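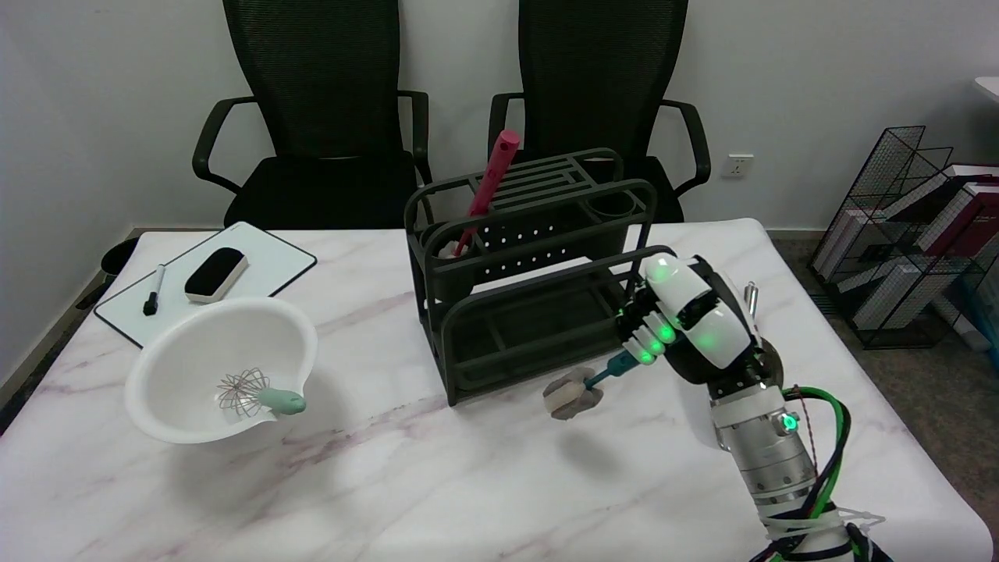
Meeting table at Murkstead, utensil rack, one pink spatula.

Filed under: Days Out, Kitchens & Housewares
1/21/23 | by the Drainboard desk

I have now been to the Brerkico open day, and I have the lanyard to prove it. Brerkico makes housewares at its plant in Murkstead, a town I reached after missing the same exit twice. The invitation promised "a journey through storage." It also promised lunch, so I went.

Check-in was at a folding table in the loading bay. They had printed 600 name badges and spelled mine wrong on the only one I needed. We were sorted into groups by sticker color. Mine was orange, and orange went last.

The press shop was the best part by a mile. Sheet metal goes in flat at one end of the hall and comes out the other with holes in it, and the noise in between gets into your teeth. Our guide shouted the whole way through. I caught "2220 an hour" and wrote it down, though I could not tell you what there were 2220 of. A man in my group nodded as if this was lower than he'd hoped.

After that came the paint line, seen through a window so small that we took turns. Then the Plurnen room. Plurnen is the new range, launched in November, and it gets its own carpet and its own video. The video has a cello in it. I watched a dish rack rotate for 4 minutes and came out feeling I should call my mother.

The last stop was a sit-down on product planning, where I learned that people will forgive a rack for rusting before they forgive it for wobbling. Somebody asked why everything comes in dark gray now. The answer involved the word "journey" again.

Lunch was catered by Lemaire, the bakery across the road, and was a ham roll. It was a very good ham roll. I'd drive back for it, if I could find the exit.

The factory store closes the day, as you'd expect. Over 500 items at "visitor prices," most of them seconds, with the dents turned to the wall. I bought a colander with one handle slightly higher than the other and have grown fond of it. Parking is free but the lot drains badly, so wear boots. The restrooms are past the paint line, on the left, and the sign for them is wrong.

Shares: 14
3 comments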